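Zilcombe Short Film Weekend: who wins and does it help?
Project report, Siu-ming Tang and Tineke Dierckx

Started in June, handed in late, sorry. We wanted to know if an audience prize at a small festival does anything for a film afterwards. 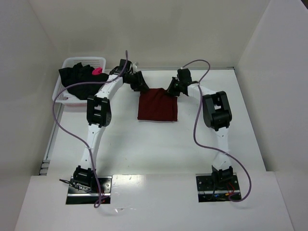
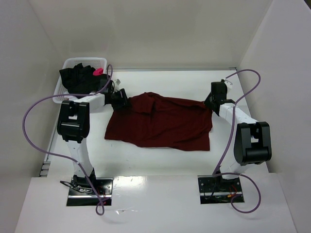 Fig. 1 and 2. Dark red cloth between the two grippers.

What we looked at
17 films in the shorts programme. 336 voting slips, all typed in by hand (Tineke did most). Two prizes, audience and jury. Audience prize went to Clalance, a ferry drama, jury prize to Won, which is mostly one long phone call.

Voting
Slips go from 1 to 5. Clalance had the best average but not the most slips, Evport had more people in the room and a lower score. Evening screenings scored higher then the morning ones. Could be the films, could be the bar. Didn't have enough slips per film to split it any further.

After the festival
We checked the online views one month on. Clalance 3826, Won 601. Big gap, but Clalance also has a lead actor people know from telly, so we can't put it all down to the prize. Evport isn't online at all so no figure there.

Asked both directors by email. One reply, from the Won side: two more festivals got in touch after the jury prize, none before. Only one answer so don't lean on it.

Problems
Some slips had two scores ringed, we left those out. No veiws from before the festival, should have noted them down at the start. Jury notes weren't shared with us.

Next time
Fewer films, count views weekly, ask people on the door why they picked that screening.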